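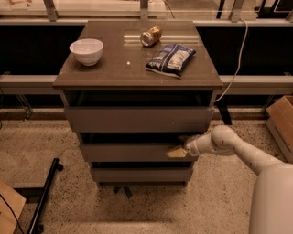 Ticket: Sync job stalls on site Elbridge

Status: Resolved
Opened: 10 March 2026
Product: Flumasby inventory sync, Peng connector

Symptom
Nightly stock sync stops after 2,000 records. No error in the console. Job stays in "Running" until the session times out. Sites on the older connector are not affected.

Steps taken
Restarted the sync service. No change.
Cleared the local cache and ran the job by hand. Stopped at the same record.
Raised the log level to debug. Log shows page 1 written, then repeated requests for page 1.
Checked the item list for bad characters. Found 16 rows with a trailing tab in the SKU field. Cleaned them and ran again. Same result.
Compared the config with the Sukus site. Page token setting is blank at Elbridge.

Cause
The connector update reset the page token field. With no token, the server returns the first page each time.

Fix
Set the page token to "auto", saved, restarted the service. Full run completed in 56 seconds.

Open items
The config check at startup does not flag a blank token. Logged as a separate defect, planned for the April release. Until then, check the field by hand after each connector update.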